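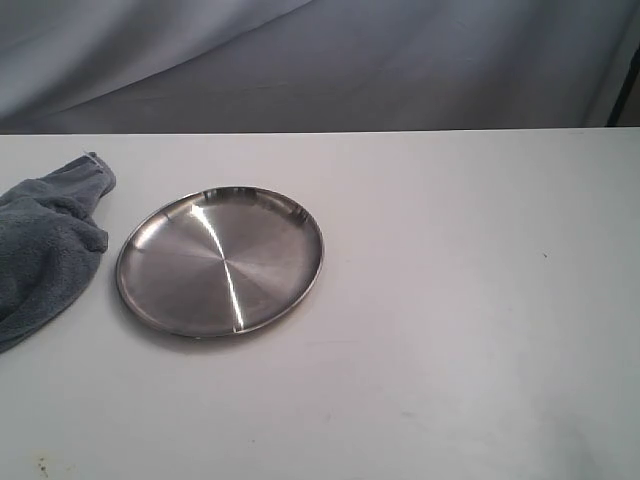
The plate and the towel, before the first run

Soft fingers or rigid ones for a plate-wiping task? Wrist camera hates the plate

Posted by Finn Dreßler, 12 February 2025

I'm comparing two sets of fingers on the same parallel gripper. The job is to pick up a gray microfiber towel, wipe a round stainless plate, and put the towel down somewhere that isn't the floor. A child of four would manage it between cartoons. My setup has been at it since I moved into the new place in Ollbridge.

Set one is the pair of black tapered fingers from Kivent, wide at the base, narrow rounded tips. Set two is a flat rigid pair with rubber pads that I got from Holard. Same arm, same Arriaga controller, same wrist camera for both.

The Kivent pair gets hold of the towel nearly every time, but the tips wander under load and the wiping comes out more like petting. The Holard pair presses nicely and then misses the towel altogether if it's bunched up, and it is always bunched up. I ran 40 tries with each pair. The tapered ones got the towel on 34 and the flat ones on 19. I didn't score the wiping because I have some pride.

Second problem. The plate is one big glare from some angles, and my segmentation decides it's two objects, or a window. Exposure is on auto. Do I need a better camera, or do I need to stop being cheap about lights? Budget is $700 for whatever the answer is, and I'd like it not to be all of it.

Soo-ah Won

Keep the tapered fingers. Towels are a grasping problem first and a wiping problem second, and you can fix the second one in software. Close slower, stop on motor current instead of on position, and have the arm do the pressing from the shoulder so the tips only have to hang on.

Before that, redo your zero.
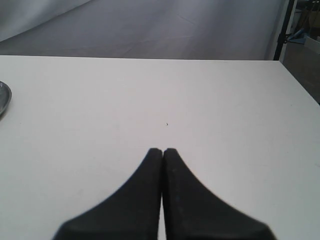 With the fingers parked over bare table and nothing between them, you want to know precisely what the controller thinks "closed" is. Mine reported fully shut with a gap I could see daylight through, and every grip force I set afterward was wrong by the same amount. Close to a feeler gauge, write the number down, do it again after the fingers have warmed up, and compare. If the two numbers differ a lot, the finger mounts are creeping and you should tighten those before blaming anybody's rubber.

For the glare, lock the exposure. Auto is what's making your plate a different object in every pose. Set it so the highlight on the metal is only just clipped and let the towel go a bit dark, the towel doesn't mind. Then put a diffuser between your light and the table. Mine is a shower curtain. It has survived two grant reviews.

Also, clean the table. A wrist camera looking out across a white surface will find every crumb on it, and my detector once spent a whole afternoon trying to pick one up. I was proud of it for the first hour.

Nevzat Karakaya

get a depth camera

Themba Pretorius

Depth camera on polished steel is how I lost most of March last year, so please don't start there. You get holes where the shine is and very confident nonsense at the rim.

I mostly agree with Soo-ah, but I'd argue for a third finger set. Keep the tapered shape and glue a thin strip of silicone on the inner faces near the tip. Costs pocket change. I got 346 grasps out of one strip before it peeled, on dish towels, on a gripper a good deal worse than yours. Rough up the face with sandpaper first or it'll peel on the second one, in front of visitors.

One thing I'd ask Finn: what speed is the Arriaga running the wrist at? If it's the default, halve it and run your 40 again before spending anything. My flat fingers missed a lot less once they weren't arriving like a bus.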